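5. Failure Analysis: Loss of Gripper Tracking over Low-Texture Surfaces

5.1 Background

The pick-and-place demonstrations used in Section 4 were recorded with the Nallen hand-held grippers. Each gripper carries a camera, and the position of the tool is estimated from that camera's images together with the readings of an inertial sensor in the housing. An operator works with one gripper in each hand. There is no external tracking system, so an error in the image-based estimate goes straight into the recorded trajectory unless it is caught later.

During replay on the Vikov two-arm cell, one of the learned policies drove the left gripper downward into the tabletop while approaching a cup. The arm's force limit tripped and the controller stopped the motion. No person was inside the cell at the time. The fingertip pads were scuffed and one mounting plate had to be replaced. The policy had passed all of our offline checks, and the first assumption was a calibration error between the arm base and the table. We re-measured the calibration and found nothing wrong with it. The replay log then showed that the arm had followed the commanded path closely the whole way down. The command itself was wrong.

5.2 Tracing the error to the recordings

We went back to the demonstrations the policy had been trained on. The set held 3,066 recorded episodes, collected in October by operators at the Thongsuk site. For each episode we computed the height of the fingertips above the table plane at the moment of grasp and at the moment of release. Because the table does not move, a fingertip height clearly below zero means the estimate is wrong. More than 80 episodes contained at least one such value. In the worst of them the estimated position sank steadily over several seconds and then jumped back.

The bad episodes had one thing in common. In each, a gripper had been held low over a bare part of the table just before the drift began. Figure 9 shows the task setup and the kind of view the gripper camera has at such a moment. In the second view there is almost nothing for the tracker to hold on to. The wood grain gives long, thin, nearly parallel lines with few corners, and a bright reflection washes out part of the grain. 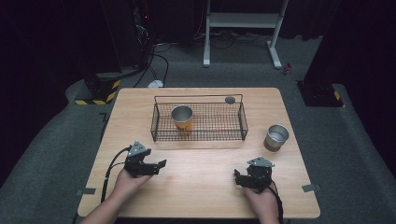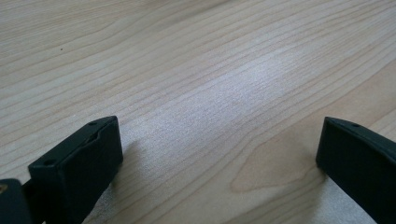
Figure 9. Work at the table during the cup task. First image: hand-held grippers in both hands, with two metal cups and a wire-mesh basket on the table. Second image: gripper camera view of the bare tabletop between the open fingers.

Two separate effects are at work. The first is that parallel lines constrain motion in one direction only. The tracker can tell fairly well when the camera moves across the grain, but movement along the grain leaves the image almost unchanged. The second is the reflection. A highlight on a glossy surface depends on the position of the camera as well as the position of the light, so it slides over the wood as the camera moves. If the tracker takes points on the edge of the highlight as fixed points on the table, it gets a false motion that agrees with itself from one image to the next. The usual outlier test looks for points that disagree with the majority. When most of the usable points lie on the highlight, the test keeps the wrong ones and throws out the right ones.

The fingers make this somewhat worse. They are always in view and move with the camera, and the software masks them out with a fixed outline. The mask was drawn for the closed position with a margin added. With the fingers open, a strip along their top edges can fall outside the mask, and those edges are sharp, high-contrast features. A tracker that uses them will report that the tool is standing still.

5.3 Why the fault was not noticed earlier

The tracking software reports a quality score for every image. In the affected episodes the score dropped only slightly, as it is based mainly on the number of matched points and not on how they are spread over the image. The operators saw a green status light throughout. Our own filter discarded episodes in which tracking was lost completely, and these episodes passed it.

The offline checks also missed the fault. They compared the policy's output with held-out demonstrations from the same set, and some of the held-out episodes carried the same drift. A policy that had learned to go below the table was therefore scored as correct on those episodes.

5.4 Test of the proposed cause

To test the explanation, we repeated the cup task in two conditions on the same table. In the first, the tabletop was left bare. In the second, we laid a matte sheet with an irregular printed pattern over it and moved the lamp so that it no longer reflected toward the operator. The same operator performed 13 episodes in each condition, using the same grippers and the same software version. The drift appeared repeatedly in the bare condition, always with a gripper low over open wood. It did not appear with the sheet in place.

This test changes the texture and the lighting together, and we cannot say from it how much each contributes. We also did not redraw the finger mask between conditions. The number of episodes is small, and a gripper held perfectly still over the bare table showed no drift in either case – slow motion along the grain seems to be needed.

5.5 Changes made

The recording procedure now includes a check of fingertip height against the table plane, run after every episode while the operator is still at the station. Episodes that fail are recorded again. The finger mask has been replaced with one that follows the measured opening of the gripper. In the Sondimik tracking package we added a term to the quality score that falls when the matched points are crowded into one part of the image.

On the robot side, the Vikov controller now rejects any commanded fingertip position below the table surface before the motion starts. This limit should have been in place from the beginning. The force limit did its job, but it acts only after contact, and a faster approach would have done more damage.

The affected episodes were removed and the policy was trained again on the remaining data. The results in Section 4 are for the retrained policy. We have not yet repeated the analysis for glass or steel surfaces, where we expect reflections to be a larger part of the problem.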